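**Sealing marble counters: how often?**

**koltach_30** — 2024-12-06
Counter is honed white marble with gray veining, installed in October. Fabricator (Plasetti) applied an impregnating sealer and said to redo it every 3 months. The sealer maker's sheet says to test first and reseal only when water darkens the stone. Which do I follow? Area in question is by the faucet. 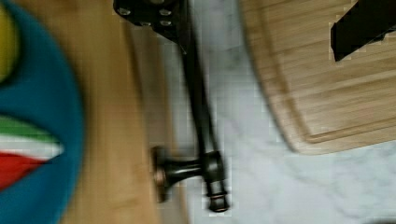 *Marble next to the wood, faucet side.*

**fmagesa**
Follow the sheet. Put a spoonful of water on the stone, wait 30 minutes, wipe, look for a dark spot. No spot, no sealer. Extra coats don't soak in, they dry on top as haze.

**Olturau**
Disagree for the sink zone. Soap residue and standing water wear that strip faster than the rest. I do a band 5 inches wide every 3 months and leave the rest alone. No haze so far, but I buff hard.

**fmagesa**
A fixed schedule tells you nothing about absorption. If the strip is worn, the water test will show it.

**Cuypers**
Also, sealer does not stop etching. Lemon juice or vinegar will dull calcite whether it was sealed yesterday or never. People reseal over etch marks and then blame the product.

**koltach_30**
Tested by the faucet and again at the back of the counter. Faint darkening at the faucet, gone in an hour. Back shows nothing.
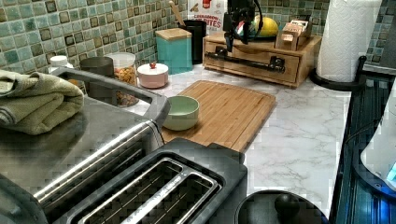 Can I reseal only the part by the faucet?

Clean it, let it dry overnight, apply a thin coat, and wipe off all the excess before it dries. Feather the edge with a damp rag of the same sealer so there's no line.

— Gladys Minja

**Olturau**
So we end up at the strip anyway.

**fmagesa**
After a test, yes. Check the label on whether it's solvent or water based before you put it over the old coat.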